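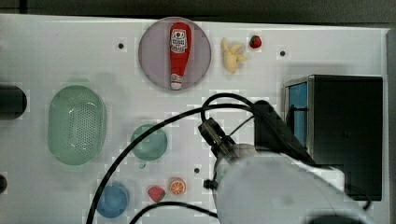 Tag der offenen Tür bei Udov: war jemand da?

kimu73
War gestern bei Udov in der Halle, die Vorführung mit dem Küchentisch. Angekündigt war »Haushaltsrobotik im Alltag«. Gesehen habe ich Spielzeugessen und einen Arm, der sich sehr viel Zeit lässt. 80 Minuten Anfahrt, na ja.

caruso_s
Stand in der Gruppe nach dir. Ich fand es ordentlich. Dass mit Spielzeugbananen geübt wird, macht doch jeder so. Oder willst du da echten Ketchup auf dem Boden?

kimu73
Meinetwegen. Aber dann schreibt bitte nicht »Alltag« auf den Flyer. Bei mir liegt die Ketchupflasche auch nicht quer auf dem Teller.

Tanport-Mwangi
Frage an beide: Hat jemand gesagt, wie oft ein Griff danebengeht? Bei der Vorführung im Januar hieß es nur »wird laufend besser«.

caruso_s
Herr Mabula sprach von 240 Durchläufen pro Woche. Eine Fehlerquote habe ich nicht gehört, gefragt habe ich aber auch nicht. Mein Foto vom Tisch:
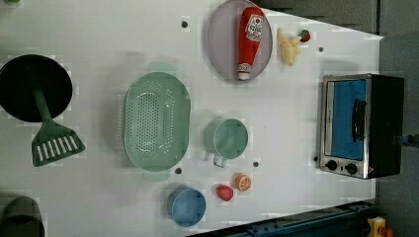 Spielküche bei Udov, Blick von oben. Rechts der Ofen mit der orangen Kontrollleuchte.

kimu73
Ich habe gefragt. Antwort: kommt auf die Aufgabe an. Danach ging es weiter zum Kaffee.

B.Barasa
Die Antwort ist halt richtig. Ein Sieb mit flachen Griffen ist was anderes als eine Erdbeere. Eine einzige Zahl für alles wäre Werbung.

Tanport-Mwangi
Dann eben eine Zahl pro Aufgabe. Solange die fehlt, glaube ich da gar nichts.

caruso_s
In 2 Wochen ist Vorführung bei Cheema, gleiches Thema. Kommt wer mit? Ich hätte noch Platz im Auto.

kimu73
Wenn du fährst, ja.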